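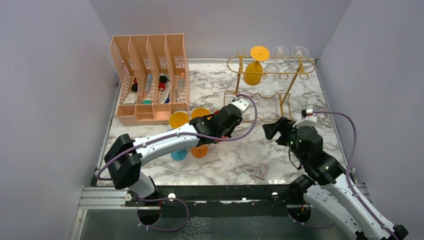 Section 4. Bottling, Conditioning and Your First Pour

Your cider has been bubbling away in the Grokus fermenter, the airlock has gone quiet, and now comes the part most of us like best. Bottling takes one relaxed evening. Set aside a clear stretch of counter near the sink, put some music on, and read this whole section once before you open anything. It's much easier to pour when you aren't also hunting for the next step!

These instructions cover the 2-gallon Grokus. If you have the one-gallon model, cut the sugar in half and leave everything else the same.

Before you start: is it really done?

A quiet airlock is a good sign, but it isn't proof. Yeast slows down in a cold room and can wake up again in a warm bottle, and a bottle is a bad place for that to happen. Use the hydrometer.

1. Sanitize the sample tube, the hydrometer and the tap.
2. Draw enough cider to float the hydrometer freely. Give it a gentle spin to knock off any bubbles clinging to the stem.
3. Read the number at the flat level of the liquid, not where it curls up against the glass. Write it down in the log at the back of this book.
4. Wait two days and take a second reading the same way.
5. If the two readings match and are at or below 1.000, go ahead and bottle. If the number is still dropping, close the lid and check again in another two days.

Drink the sample or pour it out. Don't tip it back into the fermenter. (Do drink it. It will be flat, sharp and a little rough, and it's fun to compare with the finished bottle later.)

Caution: Never bottle cider that is still dropping on the hydrometer. Pressure can build until the bottle bursts. A stuck reading well above 1.000 isn't safe either. See Section 7, "Stalled Batches," before you go any further.

What you need

Grokus fermenter with your finished cider
Borkham bottling wand and the short piece of clear tubing
Swing-top or crown-cap bottles made for carbonated drinks, or the Wuisan PET bottles from the starter box
Caps and capper, if you use crown caps
No-rinse sanitizer
2 ounces of plain white sugar
Small saucepan
A towel you don't care about

Note: Do not reuse bottles from still wine, juice or syrup. They look sturdy, but they aren't built to hold pressure. Check every glass bottle for chips at the lip and recycle any that have them.

Cleaning and sanitizing

Cleaning gets the dirt off and sanitizing takes care of what you can't see, and you need both. Wash the bottles with hot water and unscented dish soap, run the bottle brush all the way to the bottom, and rinse until there is no foam left. Then mix the sanitizer as its label says and fill or spray every bottle, the wand, the tubing and the caps. Let them sit for the contact time on the label and drain. A bit of leftover foam from a no-rinse sanitizer is fine.

Swing-top gaskets hide a lot of gunk. Pull them off, wash them by themselves, and squash them between your fingers to look for cracks. Replacement gaskets come in the Borkham spares bag.

Adding the priming sugar

The small dose of sugar you add now is what makes the fizz. The yeast left in the cider eats it inside the sealed bottle, and the gas has nowhere to go but into your drink. It's a great little trick, and it has worked in farmhouse kitchens for a very long time.

1. Weigh the sugar. Please use a scale, as a heaping cup measure can be way off.
2. Put it in the saucepan with half a cup of water, bring it to a boil, and stir until it is clear.
3. Cover the pan and let it cool to room temperature.
4. Pour the syrup into your sanitized bottling bucket.
5. Run the cider from the fermenter tap into the bucket through the tubing, with the end of the tube lying along the bottom. The slow swirl mixes the syrup for you. Stop when the muddy layer gets close to the tap.
6. Give it a few slow turns with a sanitized spoon. No splashing. Air makes cider taste like old cardboard.

Caution: More sugar does not give you better cider. It gives you gushers at best and broken glass at worst. Stick to the weight given.

Filling

1. Push the wand onto the bucket tap using the short tubing and open the tap.
2. Put the wand all the way down in the first bottle and press. Cider flows while the tip is pressed down and stops when you lift.
3. Fill until the cider reaches the very top, then pull the wand out. The space it leaves behind is just the right amount of headroom.
4. Close the bottle right away and wipe it down.
5. Fill one PET bottle in every batch, even if the rest are glass. You can squeeze it to feel how the pressure is coming along, and you'll be amazed how firm it gets.

Label as you go. A strip of masking tape with the batch name is enough, although the Gulonby recipe cards have tear-off labels if you like things pretty. If you want ideas for the next batch, the Gulonby library is up to 2,028 recipes, and the quince one is wonderful.

Conditioning

Stand the bottles upright in a lidded plastic tote, somewhere dark and at normal room temperature. Squeeze the PET bottle every couple of days. Once it feels as hard as an unopened bottle of store-bought soda, move the whole batch to the refrigerator and keep it there. Expect this to take two weeks, or a little longer in January if your house runs cool.

Note: The cold slows the yeast nearly to a stop and helps the sediment pack down, so leave the bottles in the fridge for at least two full days before you open one.

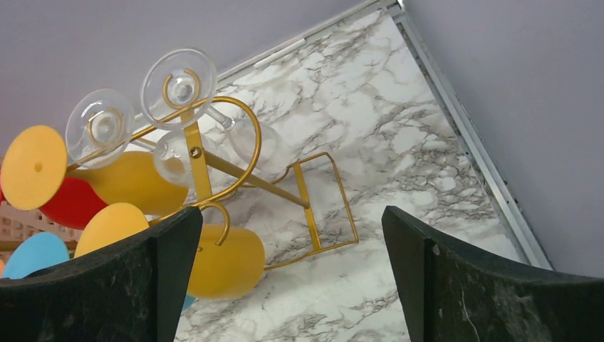
Pouring bottle-conditioned cider well is a skill, and it's a very pleasant one to practice. Open the bottle over the sink with the towel wrapped around it, and keep your hand on the swing-top as it lifts. Have your glasses out before you open it, because you want to pour them all in a single slow tilt. Stemmed glasses are lovely for the drier batches, and a tabletop stemware rack that holds them upside down, like the gold one here, keeps them within easy reach of the bottle. Lift each glass by the stem, turn it over, and hold it at an angle so the cider slides down the side. Stop pouring when you see the cloudy layer creep toward the neck.

The last inch in the bottle is yeast. It won't hurt you, but it tastes bready, and it's better in pancake batter than in a glass.

If the pour isn't what you hoped for

Flat: Bring the remaining bottles back to room temperature for four more days, then chill and test again. Check the gaskets, too.

Too lively: Chill every bottle as cold as your refrigerator goes, and vent the swing-tops one at a time over the sink, wearing gloves and eye protection.

Too tart: Give it another month in the fridge. Young cider softens a lot, so try to save at least one bottle from each batch.

Rinse the fermenter, tap and wand the same night, before the sediment dries. Section 5 covers taking the tap apart for a deep clean.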